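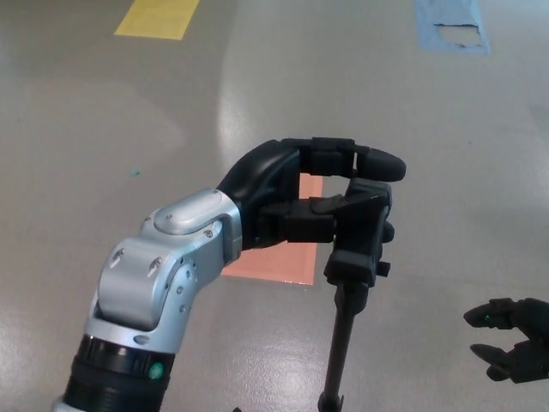

On the Gisatier forearm and whether it belongs to a weather god: I have read the thread twice, once with coffee, and I still think we are naming the poor thing too early. What we have is a fired clay arm, broken above the elbow, with a fist at the other end and a hole through the fist. From this we have so far got a thunderbolt, a scepter, a snake and, in one off-list message I will treasure, an oar. A closed hand is a terrible witness. Bury any clenched fist for two thousand years and this list would have a god for it by lunchtime. The fist tells us the maker wanted something held. After that we are on our own.

I'll take the points in the order they were thrown at me.

> The hole in the fist runs straight through and is 7 mm across,
> which is too narrow for a staff but ideal for a metal bolt.
> Add the shrine on the upper terrace, the bull's horn from the
> pit beside it and the storm imagery on the Wolero reliefs, and
> I don't see who else this can be. Do we really need to be so
> coy? Every small find from Gisatier gets labeled "cult object,
> function unknown" and then sits in a drawer at Cluvwood until
> someone retires. At some point a god with a thunderbolt is just
> a god with a thunderbolt.

First, the hole. Seven millimeters is too narrow for a staff if you insist on the staff being to scale with a grown man. The clay arm is 19 cm from break to knuckles, so the whole figure would have stood well under life size, and a skinny rod would suit it fine. It would also suit a reed, a spindle, a torch, a flower stem, or a wooden peg for fixing something bigger to the front of the hand. I made a copy of the fist in modeling clay and stuck things in it for an evening. Everything looked divine, including a chopstick.

Second, the horn. I have been to look at the pit records (the photocopies, the originals having gone wherever originals go). The horn came out of the same pit, yes. So did 238 pieces of animal bone, mostly sheep, plus a good deal of kitchen pottery with soot on the bottom. If the horn makes it a storm shrine, I'd like to know what the sheep make it. My guess would be dinner, possibly dinner with prayers first. People did eat at shrines, quite a lot of people, and I'm happy to have a shrine on the terrace. I only object to one horn being promoted over the heads of all that mutton.

Third, Wolero. The reliefs are lovely and I'm as fond of them as anyone. They are also on the other side of a mountain range and, on the current dating, 2 centuries later than the terrace. We would not accept that gap if it ran against the theory. Somebody will say that gods are conservative and keep their props for ages. Fair enough, but then the next find at Gisatier that doesn't match Wolero has to count against us, and I notice that those tend to be called local variation.

As for the drawer at Cluvwood, I plead guilty on behalf of the coy. "Cult object, function unknown" is a dreary label and we should be ashamed of how often we use it. It does have the advantage that you can add to it later. Once a thing has gone on the website as The Thunderer it stays The Thunderer, and schoolchildren draw it with lightning, and in thirty years one of us gets to write the article taking the lightning away again, to no thanks at all.

What might help is the inside of the hole. There's a dark stain on one side that the old report calls "iron?" with the question mark underlined. The Ghorbani lab can look at residues without drilling anything, and they have had the request form since December. If it's bronze corrosion I will give you your bolt, or at least your metal object, and say so here in public. If it's plant fiber I would like the oar person to have first go at it.

Two smaller things. The drawing in the second report shows the thumb on the wrong side; whoever is preparing the plates should check it against the object before it gets copied again. And would people please trim their replies? The last digest ran to five screens of the same paragraph about bulls, nested so deep it was one word wide.

Back to sorting sherds.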